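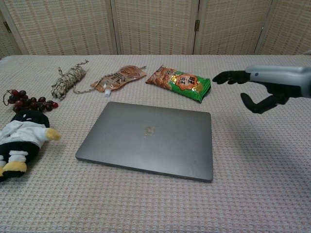 Laptop, Trauben, Seil, Proviant. Vorn die Pflicht, dahinter der Rest.

Im Januar habe ich mir vorgenommen, die Wohnung nach Oberflächen zu ordnen. Eine Oberfläche, ein Zweck. Der Schreibtisch zum Schreiben, die Kommode für Schlüssel und Post, der Tisch mit der Waffeldecke zum Essen. Das hat ziemlich genau bis zum ersten Paket gehalten.

Inzwischen liegt auf der Waffeldecke alles, was noch keinen Beschluss hat. Die Decke selbst ist in einem Farbton, den der Händler vermutlich »Puder« genannt hat und der bei mir zwischen Rosa und Beige pendelt, je nachdem, wie beleidigt der Himmel draußen ist. Sie verzeiht Krümel, weil sie in den Waffeln verschwinden. Man merkt erst beim Ausschütteln, wovon man in den letzten Wochen gelebt hat.

Der Laptop ist grau, zugeklappt und in der Mitte des Deckels fleckig. Ich habe es mit einem Brillentuch versucht, dann mit einem feuchten Brillentuch, dann habe ich beschlossen, dass es Patina ist. Bei Kupferdächern zahlt man dafür Eintritt. Auf der Festplatte warten 1733 unsortierte Fotos, und solange der Deckel zu ist, warten sie sehr leise.

Zu den Trauben: dunkelrot, fast schwarz, ein paar hellere dazwischen. Ich gehöre zu den Leuten, die Trauben kaufen, um gesünder zu leben, und sie dann dekorativ finden. Sie bleiben mit Stiel liegen, in eine Schale kommen sie nicht. Eine Schale würde wieder eine Oberfläche brauchen.

Das Seil ist schwieriger. Beige, weiß und braun geflochten, ordentlich zu einem Bündel gebunden, nur ein Ende hängt heraus. Bestellt habe ich es bei Gruninier für die Pflanzenampel im Flur. Die Pflanze hat die Planungsphase leider nicht überstanden — aber ein gutes Seil wirft man nicht weg. Mein Haushalt besitzt also ein Seil ohne Aufgabe und einen Haken ohne Last, und die beiden trennen 2 Zimmer.

Dann der Proviant. Der Beutel mit dem weißen Ausgießer und die grün-orange Tüte kommen von einem Regal im Asialaden in Prerville, vor dem ich regelmäßig die Selbstbeherrschung verliere. Lesen kann ich die Aufschriften nicht, ich kaufe nach Abbildung. In 30 Prozent der Fälle ist das ein Fehler, den man in Reis unterbringen kann.

Bleibt der Paravent dahinter, helle Holzrahmen, cremefarbenes Geflecht. Er sollte die Unordnung verstecken und steht jetzt so, dass sie einen hübschen Hintergrund hat. Ich lasse ihn vorerst dort. Morgen kommt das Seil in die Kommode, falls in der Kommode Platz ist. Dort liegt allerdings noch die Post.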